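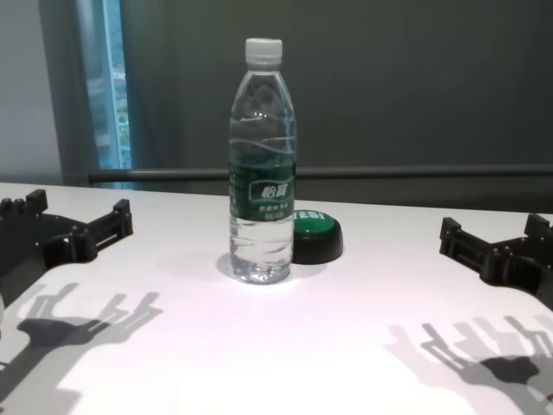
Progress report to the Prirnow small grants program
Project: two-arm bottle bench, Clullville shared workshop
Period: February to April

Both arms are now mounted and running from one controller. The first part of the grant went on the second gripper and its wiring. The Menon control board we bought in February had a bad connector and was replaced under warranty, which cost us nine days.

The test task is the one in our application. One arm steadies a bottle of water while the other presses a button beside it.

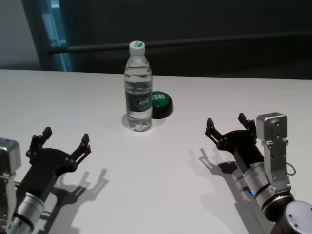

We ran 166 trials this period. The button press was completed in 60 of the first 100, and most of the misses were on the approach, with the gripper coming in too low. After we reset the height offset the rate went up, but we changed the finger speed the same week and can't say how much each change helped. The next set will vary one thing at a time.

Shadows on the white table are still a problem for the overhead tracking in the evening, when all the lights are on. A matte gray mat is on order.
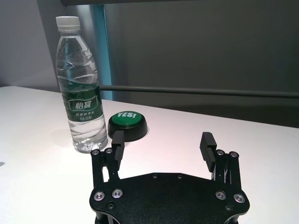 The gripper code is now in the Grollov folder along with the wiring notes. Members who want to use the bench need a 30 minute introduction first. Spending is within budget, apart from cable, where we went slightly over.

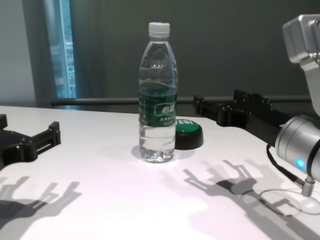 Will the bench be ready for the open evening in June?

One arm will be. The two-arm task will only be shown if the next set of trials goes well, and we will confirm that in the May update.

Remaining work: fit the mat, repeat the height tests, write the user sheet.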